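June, late in the evening

I slept badly and got up before the birds, so the day felt very long. I made coffee and sat by the window with the bathroom list. It has been on the refrigerator since my sister left, and I have crossed out almost nothing from it. I decided that today I would do the whole lower part of the list, the small things, and leave the shower curtain and the mirror for another time.

First I emptied the cabinet under the sink. I did not know that a person can own so many half bottles. There was a hand cream from Musen that I bought in my first winter in this country, when my knuckles were always red. It smelled of candle. I threw it away, and then I took it out of the trash again to read the label, and then I threw it away a second time. I also found the small brush I was looking for in April. It was inside a rubber glove. I have no memory of this.

The work with the drain took most of the morning. The water has been going down slowly, and the man at the Peixoto store told me last week to try hot water and patience before buying anything. So I boiled the kettle, poured, waited 20 minutes, and poured again. In the waiting time I wiped the shelf and the tiles behind the faucet. The old soap plate had made a ring on the sink, a kind of yellow half moon, and I rubbed it with baking soda until my arm was tired. Some of it is still there. I think it belongs to the sink now.

That plate was the thing that made me start all this. It was a nice plate, it came from a set, but it was flat and the soap was always lying in its own soup. Every bar became soft on the bottom after a few days. My mother would have been ashamed of me. At home she dried each bar on the window before we could use it, and when a piece was too thin she pressed it onto the back of the new one with her thumb. I still do this. Yesterday evening I tried it with a green bar and a white bar and they did not want to stay together.

Socorro Chávez came at noon with her bag full of things, as always. She had been at the Wovari sale and bought too many soaps. She gave me 5 of them and did not want money. I said at least take some lentils, and she took the lentils. We ate standing up because the chairs were in the hallway with the laundry on them. She told me about her son's exam and about the new neighbor on her floor, who practices the trumpet with the door open. I understood nearly everything she said, also the fast parts. I want to write this down, for the days when I understand nothing.

She looked at the clean sink and said it looked bigger. I was very pleased and tried not to show it.

After she left I walked to the post office to send the form to the insurance. It is only 800 meters but the sun was strong and I went on the wrong side of the street, without shade. The woman at the counter asked if I wanted tracking and I said "no, it is not so dear to me," and she laughed in a friendly way. On the way back I thought about what I should have said. "It isn't important," probably. But the form is important. I should have paid for tracking.

In the afternoon I wanted to rest and instead I sorted the plastic boxes. I have boxes without lids and lids without boxes, and I went through them one by one on the kitchen floor, with the radio on. The program was about bees. At the end I had a bag for the recycling and a short pile of boxes that really close. The big Clodari box still has its lid, but the lid has a crack in one corner, so I use it for onions.

I also wrote to my sister to ask which of the bottles in the cabinet were hers. She answered at once: "All the good ones." So I washed the outside of them and put them back in a row. I must remember to mail her the hair oil before her trip, wrapped in two bags.

The sky is still a little light now, and it is past nine. I have eaten bread and cheese and the last 5 olives. My back hurts from the kitchen floor.
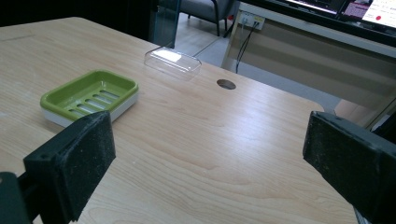 The soap question is what I want to finish tomorrow, before I start on anything from the upper part of the list. The lavender bar from Socorro will go first, as it has the strongest smell and the towels already know about it. For the dish I have the bright green tray with the long slots in it, and the white base under, so the water has a place to go and the soap does not need to swim. I will have to remember to empty the base. The clear lid that was near it on the table I have not decided about. It is shallow and has round corners, and I could turn it over and keep the thin leftover pieces in it until there are enough to press together. I will try it by the sink in the morning and see if it is in my way. Now I will bring the chairs in from the hallway and go to bed.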